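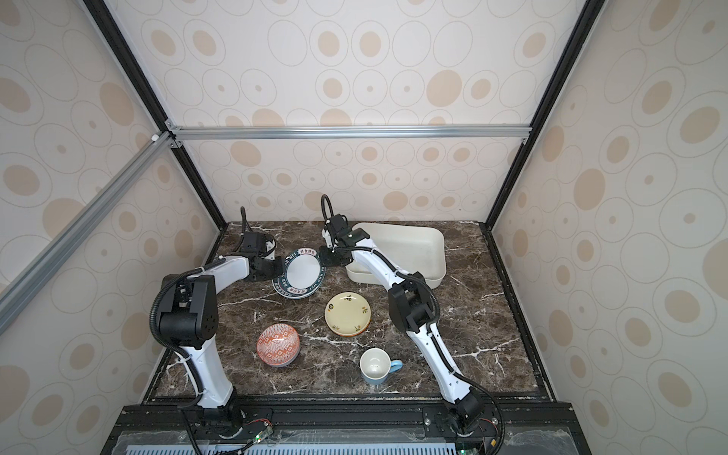

クリーム地にベージュの楕円と輪の柄の壁紙。こげ茶に白い筋の大理石の天板と合わせて。

Gornden 壁紙用でんぷん糊(粉末タイプ・437g箱入り)

やっと再入荷しました!お待たせしてしまった皆さん、本当にごめんなさい。夏前の6月に在庫が切れてから「次いつ入りますか」のメールをたくさんいただいていて、そのたびに「もう少し…」とお返事するのが心苦しかったんです。今回はいつもより多めに仕入れたので、しばらくは大丈夫だと思います(たぶん)。

うちの店で扱っている糊はいくつかありますが、自分の家の壁を貼るときに使っているのはずっとこのGorndenです。最初に買ったのは店を始めるより前で、寝室の壁を一面だけ柄物にしたくて、でもチューブ入りの糊だとすぐなくなるし、業務用のバケツは余ってしまうし、と迷っていたときに見つけました。粉なので軽いし、使うぶんだけ溶けばいいし、残った粉は口を閉じておけば次の部屋まで待っていてくれます。それがもう、私みたいに一部屋やっては数か月休む人間には本当にありがたくて!

箱はそっけないです。白いボール紙に品名が刷ってあるだけ。中に内袋があって、その中に細かい粉が入っています。計量スプーンはついていないので、台所のとは別に、古いのをおろしておくといいですよ。

溶き方

箱全部を使いきる場合、水は4リットルです。バケツに先に水を入れて、かき混ぜながら粉をふり入れてください。逆にするとダマになります。私は一度、粉のほうに水をジャーっと注いでしまって、団子汁みたいになったのを泣きながらザルで濾しました。あれは二度とやりたくない。

全部ふり入れたら、そのまま30分置きます。ここで「なんだか水っぽいな」と思って粉を足したくなるんですが、我慢です。置いているうちにとろみが出てきて、もう一度混ぜると、刷毛からゆっくり落ちるくらいの固さになります。ヨーグルトよりすこしゆるいくらい、というと伝わるでしょうか。冬場の冷たい水だと膨らみが遅いので、私はぬるま湯をすこし足しています。熱いお湯は絶対にだめです、外側だけ固まってしまいます。

半分だけ使いたいときは、粉も水も半分に。粉はふんわりさせずに秤で量ったほうが確実です。

溶いたあとの糊は、ふたをして涼しいところに置けば翌日も使えます。ただ、でんぷんなので夏場は早く傷みます。酸っぱいにおいがしたら迷わず捨ててください。もったいないと思って使うと、部屋がしばらくにおいます…(経験者は語る)。

どんな壁紙に使えるか

紙の壁紙全般に向いています。写真のような丸や輪の柄は、柄合わせで上下に何度もずらすことになるので、この糊のすべりのよさが効きます。貼ってからしばらくは動かせるので、「あ、ずれてる」と気づいてからでも間に合うんです。乾くのが早い糊だと、ここで汗だくになります。

不織布の壁紙にも使えますが、その場合は壁のほうに塗ってください。紙の壁紙は裏に塗って、糊の面どうしを内側にしてゆるく折りたたみ、すこし休ませてから貼ります。休ませる時間は壁紙の説明書に従うのがいちばんです。紙の厚さによってだいぶ違います。

ビニールの厚手のもの、布貼り、金属箔の入ったものにはおすすめしません。とくに金属箔は変色することがあるそうで、うちではVornhamの重量用ペーストのほうをご案内しています。そちらは練ってあるタイプで、バケツから出してそのまま使えます。重いです。送料も別枠になります、すみません。

下地のこと

これだけはしつこく書きます。ホコリを拭いてから貼ってください!糊がどんなによくても、粉をふいた壁には何もくっつきません。石膏ボードならシーラーを塗って乾かしてから。ペンキの壁なら、つやのある塗装は軽くサンドペーパーをかけてから。古い壁紙がしっかり残っている場合は、その上から貼れることもありますが、継ぎ目の段差が新しい壁紙にそのまま出ます。無地ならなおさら目立ちます。

吸い込みの強い壁のときは、薄めに溶いた糊をあらかじめ塗って乾かしておくと、本番でぐっと楽になります。昔ながらのやり方ですが、Pádraig Noonanさんという職人さんに教わって以来、必ずやっています。ご自身も長年この糊を使っている方で、電話で相談すると毎回「まず壁を触ってみなさい」と言われます。手のひらに白いものがついたら、まだ貼ってはいけないそうです。

一緒に使うもの

刷毛はVirágの幅広タイプを合わせている方が多いです。毛が長くてたっぷり含むので、塗る回数が減ります。そのかわり垂れるので、足元の養生は広めに。ローラー派の方は毛足の短いものをどうぞ。

撫で刷毛とジョイントローラーはお手持ちのもので十分です。カッターの刃だけは、けちらずどんどん折ってください。湿った紙は切れ味が落ちた刃だとすぐ裂けます。私はひと幅ごとに折っています。

それから、濡らして固く絞ったスポンジ。表にはみ出した糊は、乾く前に軽く押さえるように拭き取ります。この糊は乾くと透明になりますが、光の当たり方でテカって見えることがあるので、やっぱりその場で拭いておくのが安心です。こすると柄がかすれる壁紙もあるので、端切れで試してからにしてくださいね。

よくいただくお問い合わせ

においはほとんどありません。溶いているときに、うっすら紙っぽいような、おせんべいの生地のようなにおいがするくらい。小さなお子さんのいるお宅からもご注文をいただいていますが、食べ物ではないので、バケツは手の届かない場所に置いてください。

賃貸で使えるかどうかは、水をふくませれば比較的はがしやすい糊ではあるものの、下の壁紙を傷めずに戻せるお約束はできません。賃貸の方には、はがせるタイプの専用品をご案内しています。

浴室や、湯気がこもる洗面所には向きません。キッチンも、コンロのすぐ横は避けたほうがいいです。

はがれてきた継ぎ目の補修には使えます。ほんの少し濃いめに溶いて、細い筆で差し込んで、押さえて、はみ出しを拭く。そのためだけに一箱買うのはさすがに多いので、端の補修だけならBrancombeの小さなチューブをどうぞ。こちらも店に置いています。

保存について

開封後は内袋の口をしっかり折って、クリップで留めて、湿気の少ない棚へ。洗面台の下はだめです。私は乾燥剤と一緒に密閉容器に移しています。容器には必ず「糊」と書いてください。見た目が片栗粉そっくりなので、家族がいるお宅ではとくに!

お届けと返品

在庫があるときは、ご注文から4営業日以内に発送しています。今回の入荷分は2023年10月20日から順番にお送りします。再入荷のお知らせに登録してくださった方のぶんは、先に取り分けてあります。

未開封であれば返品をお受けします。内袋を開けたものは、湿気の関係でお引き取りできません。輸送中に箱の角がつぶれることがたまにありますが、内袋が破れていなければ中身に問題はないので、そのままお使いください。もし粉が漏れていたら、箱を開ける前に写真を撮って、メールに添えて送ってください。すぐに代わりをお送りします。

貼る面積に対してどれくらい必要か迷ったら、部屋の寸法と壁紙の品番を書いてご連絡ください。壁紙の厚みや下地の吸い込み具合で減り方が違うので、わかる範囲で壁の種類も書いてもらえると助かります。店の電話は午前中のほうがつながりやすいです。午後はだいたい倉庫で壁紙を切っています。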